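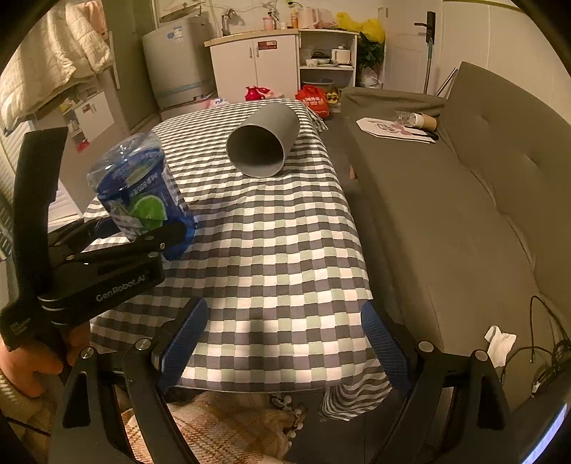 Fig. 3. Two hand-held grippers at the table, the left one holding the blue package.

Home | Syllabus | Notes | Labs | Contact

Teaching by Hand, Part 2: Two Grippers
Jun 15, 2018 — Colette Bouvier

OK, picking up where we stopped. Last time you all drove the Steromthorpe arm by joystick, and I heard the groaning! Today you hold the gripper yourself and do the job, and the arm learns from what your hands did.

Look at the two grippers in Fig. 3. One has the package, the other is wide open with its blue pads facing each other. I want you to treat that open one as part of the demonstration too. If you let it drift while you think about the other hand, the drift goes into your data (I did this for most of my first 94 demos at Pirkport, and I had to throw them out).

Some things I'd like you to try in lab:

Tilt the package a little, like in the figure, then set it down upright. Do it slower than feels natural.

Start from a different spot on the table each time. Messy starts are good — the arm won't get tidy ones later.

If you fumble, keep going and fix it. I love a good recovery! Mark it "R" on your sheet.

Each pair owes me 14 clean demos plus whatever recoveries you collect. Bring them to room 807 and we'll replay a few on the arm.

Reading: the Coste handout, section on wrist motion. Skip the math for now.

Last updated: Friday, after lab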